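Workshop news, 20 February 2026

Quick one this month, the dyno is booked solid and I'm typing between runs.

Hanna Kubiak's old twin is back together. New valve guides, seats recut, carbs off and on more times than she'd like. Pulled cleanly to the red line on Tuesday, no flat spot in the middle any more. She wants a shorter final drive next. We'll see.

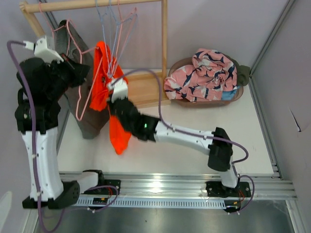
Cylinder heads — please label them. Name, bike, phone number. We had 2 turn up from Isum in the same box with no note and it took Ragnvald half a morning to work out which was which. Porting on a single head is 323 euros, twin is 383, gaskets extra. Same prices as last year, that won't last past April.

Lena Walczak has taken over the balancing bench. Cranks go to her now, not to me. She's quicker anyway and teh paperwork gets done.
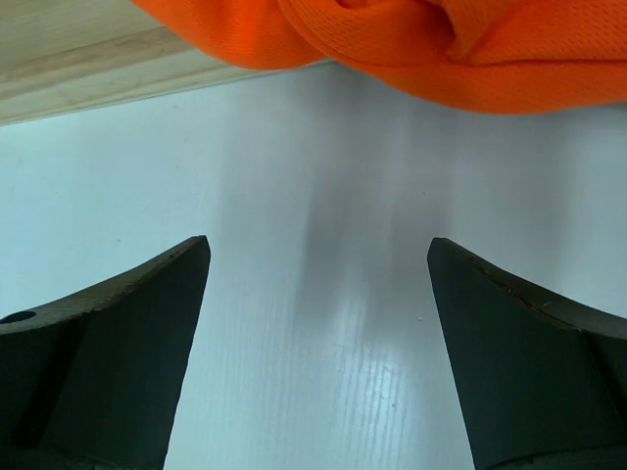
Can I bring the whole bike and leave the engine in? For jetting and ignition, fine, ride it in with a full tank. For anything inside the engine we need it out and drained, or we charge 200 for the removal.

Spring open evening at the Cemstead unit is on again, date to folow. Araceli is bringing her sprint bike, so bring ear plugs. Parking round the back only please.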